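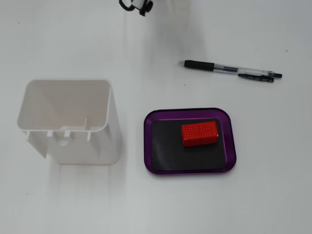
Trivby Storage: Frequently Asked Questions

What is the smallest unit I can rent?
Our smallest unit has 24 square feet. It is enough for the boxes of one room and a bicycle. If you are not sure about the size, send us a list of your things and we will answer with a suggestion.

How long must I stay?
The minimum is one month. After this you pay month by month, and you give us 14 days of notice before you leave.

When can I enter my unit?
At Kovholm the gate opens at 6 am and closes at 10 pm. The Gasitz building has the same hours, but the goods lift stops at 8 pm.

Do you sell boxes and tape?
Yes, at both receptions. Unused boxes we take back with the receipt.

Are my things insured?
Basic cover up to £800 is included in the rent. For a higher value please ask for the form before you move in.

What is not allowed?
Food, plants, gas bottles, paint and anything alive. Car batteries also.

Can somebody else collect my things?
Yes, if you write to us the name first. The person must show an identity card at reception.

I forgot my gate code. What now?
Call reception and choose option 3. We cannot send codes by email.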